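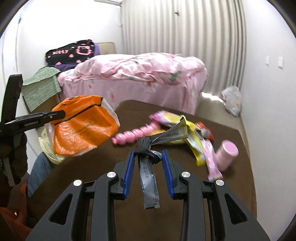

Cludthorpe Staff Social Club – Days Out

So on Wednesday a bunch of us took the early bus to Cuvthorpe to see the Hauksdóttir candy works, and I promised Asabe I'd write it up before I forgot everything except the caramel. Sorry if it runs long. I had a really good time!

The bus was number 711 and it was late, which meant we came in through the side gate with our coats half on while the other group was already getting their hairnets. Florante Galang had brought his own hairnet from home. I didn't ask. Our guide was Ketill Bjarnason, who has been at the works since he left school and started out sweeping the sugar room. He talks fast and walks faster, so if you go on one of these tours, stay near the front or you'll spend the whole morning saying "what did he say?" to the person next to you.

First stop was the boiling room, and oh my goodness, the smell. Butter and burnt sugar, right up your nose. They still cook the hard toffee in open copper pans, and a man named Eyvindur Ingvarsson stands over them with a paddle and decides when it's ready by how it drops. There's a thermometer on the wall, and he does look at it, but Ketill says if the two of them disagree they go with Eyvindur. The softer stuff is done in closed kettles these days, with a little round window you can peer through if you don't mind your glasses steaming up.

Then on to the cooling slabs, where it gets poured out and folded over on itself with big scrapers. They let Ching-wen have a go at pulling a piece of mint rope on the hook. She got it going beautifully for a few turns, all satiny and white, and then it sagged to the floor and that was the end of that. Everyone clapped anyway. It's much heavier than it looks – I tried after her and my arms gave out right away.

I'd been looking forward to the wrapping hall most of all, and it's loud. You get foam earplugs and after that it's all pointing. The line they're proudest of is the Foron, an old twist-wrapper painted cream and green that does 100 pieces a minute and sounds like somebody shaking a drawer of forks. It takes a rope of warm toffee in at one end, chops it, and spins the paper shut on both sides. A newer line next to it does the flat bars with the crimped ends. I asked if the fancy gift pieces were done on it too, and Ketill took us through to a small quiet room at the back where those are still twisted by hand. Two women were working away and chatting the whole time, hardly looking down. One of them showed me how to do the ends and I made 2 that were good enough to eat and several that were not good enough for anything.

There's a little museum corner by the stairs, and I could have stayed there an hour. Old tins, price lists, a delivery bicycle, and a drawer full of wrappers going back to when the firm was just a kitchen and a market stall. Somebody in the office has been collecting them for years and the collection is up to 4000 now. My grandmother used to flatten hers with her thumbnail and keep them in a cookbook, and I got a bit sentimental about the violet ones. My brother and I always tied ours in knots and flicked them at each other, so I suppose we weren't collectors.

Lunch was in the works canteen, soup and a roll, very decent, and afterward we were turned loose in the factory shop. The bags of misshapes are the thing to get. They don't look like much but they taste exactly the same, and you get a few of everything. Florante bought so many that he had to borrow a bag from Asabe. The licorice is an acquired taste and I haven't acquired it.

A few practical things if you're thinking of going. Wear flat shoes, the floors are a little sticky near the slabs. It's warm inside, so leave your sweater on the bus. No jewelry in the production rooms, and they do check. The stairs up to the wrapping hall are steep but there's an elevator if you ask at the desk when you arrive.

Asabe Ezeani is taking names for the next trip in September, either the works again or the pottery, depending on what people want. I'm voting for the works. I still want to get that mint rope right!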